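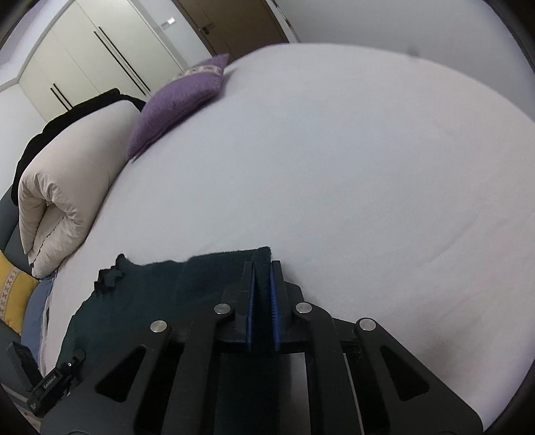 Fold it on the bed or don't bother folding it at all, Orla Rafferty wrote to me after my last column, and I've been chewing on that ever since. She thinks anybody who folds laundry standing at the dryer is fooling themselves. I think she's mostly right!

I grew up folding on top of the machine, everything in quarters, whatever fit (towels hung off the front and picked up lint from the floor). Then we moved to Holstead and the only flat surface bigger than a cutting board was the bed. So that's where it all goes now, on top of the sheet, smoothed out first – and yes, I smooth it first, because a wrinkled sheet under a fuzzy cloth will throw your edges off every time.

Fuzzy things are where I part ways with Orla. She wants them in thirds, sharp, like shirts. But soft cloth doesn't hold a crease worth having. You pinch the edge, bring it over, let go, and one end bunches up anyway. Fine. Leave the bunched end and tuck it inside on the last turn. My sister-in-law Mairéad spent $30 on a plastic folding board for this and it's been behind her door since September.

And please do the dark colors by daylight. A dark green throw under a bedroom lamp is just one big blob, and you'll never find last week's fold line, so you end up with a new one right next to it.

Orla also irons her dish towels. I'm saving that for another column.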